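Ticket 2304
Subject: Paper cups, tea point, leaking at seam + running out
Site: Holst building, ground floor kitchen
Supplier: Laltar (cups), Kullow (lids, separate order)
Priority: was Low, now Medium
Status: Open, waiting on supplier

Original report, Tuesday, 09:10
Cups leaking again. Tea on the worktop, tea on the post, tea down one visitor. Only the new printed ones with the leaves on. Old plain ones were fine. Can we have the old ones back please.

Update 09:45, facilities
Went down and looked. Two sleeves open on the shelf above the kettle, both the leaf pattern. Filled 4 cups from the left hand sleeve with water from the hot tap, stood them on kitchen roll. One damp ring after ten mins, other three dry. Ring is to one side, not all round, so not the base I think. Will do proper test after lunch.

Update 13:20
Proper test. Kettle this time, filled to a finger below the rim, left half an hour.
Left sleeve: 6 cups, 2 weeping at the side seam, low down.
Right sleeve: 6 cups, none.
Same print on both, same size, but the batch sticker on the outer box is different. Box on the floor by the fridge is the older delivery, box in the cupboard is the newer one. Left sleeve came out of the cupboard box. Have moved that box to the store room and written DO NOT USE on the lid in marker. Someone had already had a sleeve out of it for the Zekness meeting room so went and got that back as well.

Update 13:50
Supplier wants to know which print it is before they'll log it. They have two leaf designs apparently and the stock code depends on which one. Ours is the green sprig on the front with the bigger green and lavender leaves round the side, white inside.

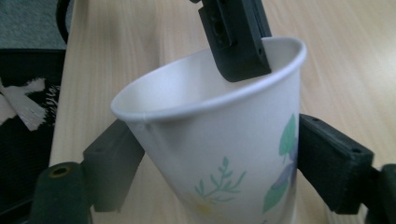

Cup, leaf print. Small seam or crease at the rim, left side.

Sent the details through Laltar's web form. Order ref 1073 in the subject line. Mentioned the mark at the rim but told them the leak we're getting is lower down, don't want them closing it as a lid problem.

Update 15:05
Reply from Laltar, copied here:
"Thank you for your enquiry. Please confirm whether the cups are being used with a lid, the temperature of the drink, and whether cups have been stored in a damp area. Please retain any unused stock."
Answered: with and without lid, makes no differnce. Straight from the kettle, it's tea. Cupboard is dry, it's the one over the microwave, nothing else in there gets damp, sugar is fine. Stock retained.

Update 15:30
Lid question did get me checking though. Kullow lids fit the leaf cups but you have to push hard on one side, at the seam. If you squeeze the cup while pushing, the wall creases. Tried it on three good ones from the right sleeve, one creased near the top and then dripped when tipped. So possibly two things going on:
1. cupboard box leaks low down on its own, no lid needed
2. any of them can go at the top if you force the lid
Not going to tell the supplier number 2 untill they've answered number 1.

Workaround, put up by the kettle:
Use cups from the floor box only.
Stand the cup on the worktop to put the lid on, press with flat hand, don't grip the cup.
Don't fill to the top.
If it drips, bin it and take another. Don't double up, we go through them twice as fast.
Mugs are in the dishwasher if anyone fancies one.

Update, next morning, 08:40
No leaks reported overnight (cleaners use their own). Floor box is lower than I thought, over 60 cups left, which won't see the week out if there's training on upstairs. Asked about borrowing two sleeves from the second floor. They've still got the plain ones. Jealous.

Update 11:15
Second floor said yes to one sleeve. Collected. Plain ones on the shelf now, leaf ones behind. Kullow lids go on the plain cups with no pushing at all so the lids are ok.

Update 14:00
Laltar replied. They agree the code matches the print and want the batch number off the cupboard box. Sent. They're offering either a credit or a swap for the same print. Asked for swap to plain. Waiting.

Still to do:
- chase Laltar if nothing by end of tomorrow
- check if the other kitchens had a box from same batch
- wipe down inside of cupboard, one old tea ring at the back
- order more kitchen roll, used nearly all of it on testing
- leave ticket open untill replacement cups have been tried with the kettle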